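Falldale Makers Forum
Search this board Advanced search Go
Print this topic E-mail this topic

Two arms on one rail: cable routing and collisions

jetlow_shed
Build log, part whatever. For anyone who missed the earlier posts, this is the two-arm cell in the back corner of the Falldale workshop. Both arms are bolted to a single black rail along the front edge, with slotted duct below for the wiring. I started on it in February with the bases on separate plates and gave up on that after a fortnight, because I could never get the two to agree on where the middle of the table was.

The controller is a Prollitz board I bought second-hand. Total spend so far is 519 pounds on the frame, rail and wiring. The arms I already had.

What I'm after is opinions on the cables. At the moment each arm has one purple cable that leaves the wrist in a big loop and comes back down the links to the base. I left them long on purpose so the wrist can turn as far as it likes. 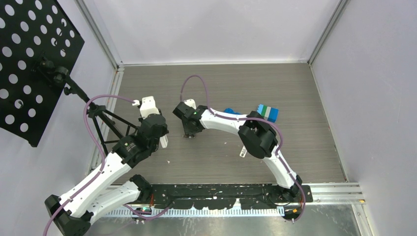
I've tried clipping them tighter and didn't like how the cable pulled at the connector when the elbow folded. The long loop is gentler on it but it waves about, and I worry about one arm catching the other's.

Second question is speed. I have the joints limited in software and would like to raise the limit, but only if the rail is stiff enough.

tharindu_h
The loops are too big. I'd take a third off each and put a proper strain relief at the wrist so the connector isn't doing the work. Spiral wrap from the elbow down as well.

On speed, what is the rail sitting on? If it's only held at the ends you'll see it in the grippers before you see it anywhere else.

jetlow_shed
It's bolted down along its length, M6 into the frame. I can't feel any movement by hand.

old_moss
Disagree with tharindu_h about shortening. I cut mine to look tidy and had a broken conductor inside 400 hours. Couldn't find it for ages either, it only went open circuit with the arm stretched out. Leave the slack. If the loops bother you, hang them from something overhead on a bit of elastic.

tharindu_h
Overhead is fine if you've got something to hang from. And I didn't say cut them tight, I said a third.

Hervieu_Dave
You can't judge stiffness by hand. Put a dial gauge on one gripper and run the other arm up and down. We did this at the Hervieu Street space and found the far arm was shaking the near one every time it stopped. Slower deceleration sorted it, no metalwork needed.

jetlow_shed
Good idea, I'll borrow a gauge. Atif has one in his cupboard.

atif_mirani
Top shelf, in the grey tin. Put it back zeroed please.

Which bit of the table are you using for the handover? When I wrote the zone check I assumed a strip down the middle where only one arm is allowed at a time. If you want both in there together the check needs switching off, and then it's down to your waypoints.

jetlow_shed
Both in together. Middle of the table towards the back. I've been setting the waypoints with the small bits left out on the top, and the check is off for that part only.
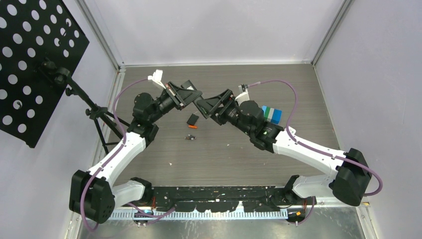

The two grippers close together over the table, with the coloured blocks beside the right arm.

atif_mirani
That's closer than I'd go with the check off. I'd keep a minimum distance between the grippers in the code and let it stop both arms if they get inside it. It's a few lines, I can send you mine.

old_moss
Or just move the handover forward a bit. At that angle they're both pointing at each other and any error adds up.

jetlow_shed
Moving it forward folds the elbows more and I'm back to the cable problem. I'd sooner have the distance check. Atif, yes please, send it over.

Hervieu_Dave
What repeatability are you getting?

jetlow_shed
Don't know yet. I want to log 3000 cycles at the present speed before I quote anything.

tharindu_h
Do the strain relief before you start that run and not after, or you'll be logging the cable.

jetlow_shed
Fair enough. Clips are ordered. I'll do the left arm first, leave the loop at its present length, and try your shorter one on the right. Then we'll have one of each.

old_moss
Write down which is which.

Page 1 of 2 Next
Print this topic E-mail this topic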